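Widside Hall Gallery: Curtains, Covers and Bins

27/10/2020

Work on the back room at Widside took most of the fall. The room is used for sewing, costume storage and the rummage sale, and for years it had bare windows on the street side and shelves that anyone could see into. We decided to hang fabric across the storage side and put everything that had been sitting in cardboard into plastic bins.

The fabric came from Ogilvie in Sevstead. It is sold by the bolt, 60 inches wide, and the color on the label is Wamisico. We bought 16 yards and used 14. The total for fabric, thread and header tape was $156, and the rest of the bill was for bins and track.

Each panel was cut long, hung for a week, and then hemmed in place. Doing it that way costs you a week, but heavy cloth drops after it goes up, and the first panel we made grew by nearly an inch. We used a plain double hem with no weights in it.

The teal cloth hanging in soft folds, with one of the white plastic bins at the right. The color goes from a grayish teal to a richer blue-green.

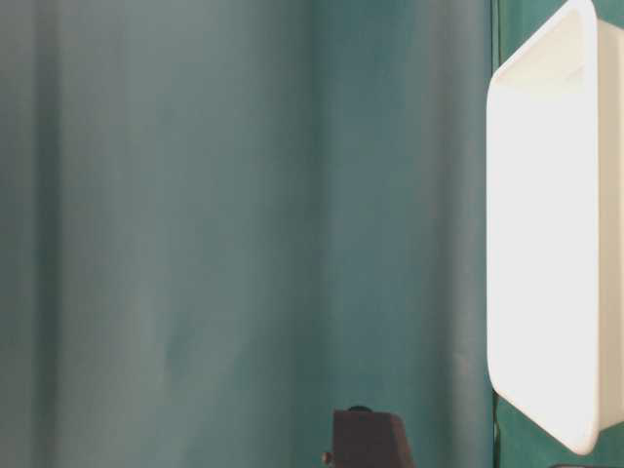 Lorna Laing wrote to ask whether the cloth was washed before it was cut. She lined a closet with something similar and lost two inches at the first wash, so she now soaks everything overnight and dries it on the line before she picks up the scissors.

We did not wash ours. The panels will be vacuumed where they hang, and if one ever has to come down it will go to the cleaner. For anything at home that will see a washing machine, her way is better.

A few notes on the bins, as several people have asked. They are white, with a thick rolled rim and rounded corners, and they wipe clean with dish soap. We chose open ones with no lids. Lids get lost, and the costume people want to see what they have. Each bin holds up to 940 cubic inches, enough for a set of hats or a stack of folded shirts, but too small for coats. Coats stay on the rail.

Labels go on the short end, in pencil on masking tape. Marker looks better but it does not come off the plastic, and the contents change every season.

Still to do before December: the last hem on the street side, a second hook for the steamer, and a place for the ironing board — it is leaning behind the door for now. The two spare yards of fabric are rolled up on the top shelf with the leftover header tape. Please leave them there, as they are meant for patching.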